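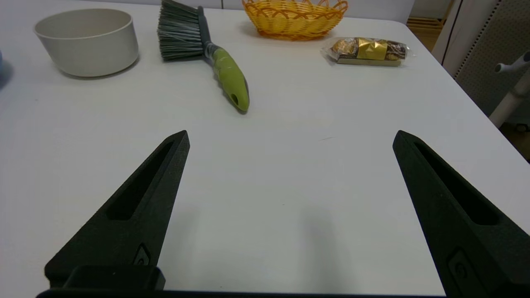 Washing up the plastic stuff – quick version

Typing this on my break so forgive the mess. For bowls, plastic baskets, and the brush itself. People forget the brush.

What you need
Dish soap, warm water, a handled brush, a dry towel. Baking soda if things smell.

1. Clear a spot on the table. Wipe it first. Towel down on one side for drying.

2. Bowls. Shake out crumbs, squirt of soap, brush in circles from the bottom up. Matte ones hang on to tomato and curry. Paste of baking soda and water, leave it 30 minutes, rinse.

3. Woven or lattice baskets. The slow one. Soak in the sink around ten minutes, then push the bristles thru the holes from the inside, flip, do the outside. Go easy on the rim, the loops trap gunk but they also snap. Rinse under the tap and shake hard over the sink.

4. Now the brush. Pick out hair and bits with a fork. Swish it in soapy water, rinse, flick. If there's any plastic wrap or a label left on the handle, peel it off, water gets under there and goes nasty.

5. Hang the brush by the hole in the handle, bristles down. Never stand it in a cup of water – Rocío Ibarra wrote in about hers and it was a goner by Wednesday.

6. Baskets upside down on the towel. Bowls too, tipped a little so air gets in. Don't stack anything untill it's dry.

Stains still there? Do step 2 again and leave it longer. Bleach is a last resort, and not on bright colors, it fades them.

Wood handles and real wicker are a diffrent page, will post in October.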